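Industry and Regulation

Provincial comment period opens on cultivation licence fees

The province has opened a public comment period on proposed changes to the annual fees paid by licensed cannabis cultivators. Written comments will be accepted until 5 p.m. on the final business day of September.

Under the current schedule, every cultivator pays the same base fee regardless of canopy size. The proposal would replace it with 2 tiers, drawn at a canopy of 754 square metres. Growers below that line would see their base fee fall by 50 per cent, while those above it would pay the present amount plus a charge for each additional greenhouse bay. 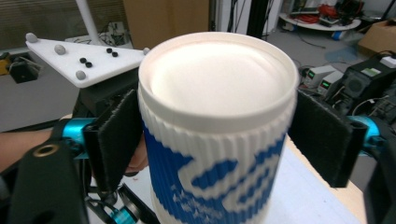 The association's regulatory working group has reviewed the draft and supports the principle of a lower fee for small growers. Members in the Flirkstead district have raised concerns, however, about how canopy would be measured where mother plants and nursery stock share a room with flowering crops. The draft does not define the term, and the existing licence conditions use it in two different ways.

Lilian Mwakyusa, who chairs the working group, has written to the licensing branch asking for a single definition before the schedule is finalized. "A grower should be able to work out the fee from a floor plan," the letter states. "At present, that is not possible for a mixed-use room."
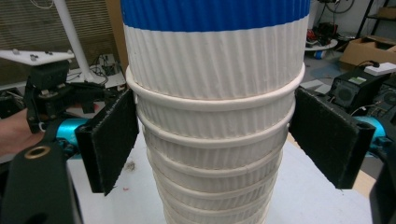 What members are asked to do

Licence holders are encouraged to send their own comments to the branch and to copy the association. Submissions from Gakwood Growers and Kinoshita Greenhouses have already been received and may be read in the members' library. Comments are most useful when they include the licensed floor area, the area in flower at peak season and the fee paid in the last licence year.

Members who hold both cultivation and processing licences should note that processing fees are not affected. The Lellico storage rules — which apply to dried product held off site — are under separate review and will be covered in a later issue. 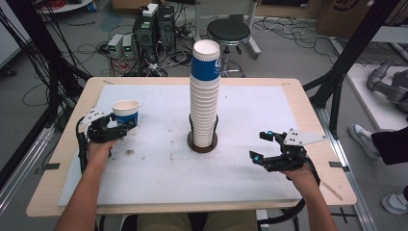

Paper cups on the table, with one held to the side.

The working group will meet at 9 a.m. on the morning after comments close to settle the association's formal response. Members wishing to attend should contact the office for the agenda.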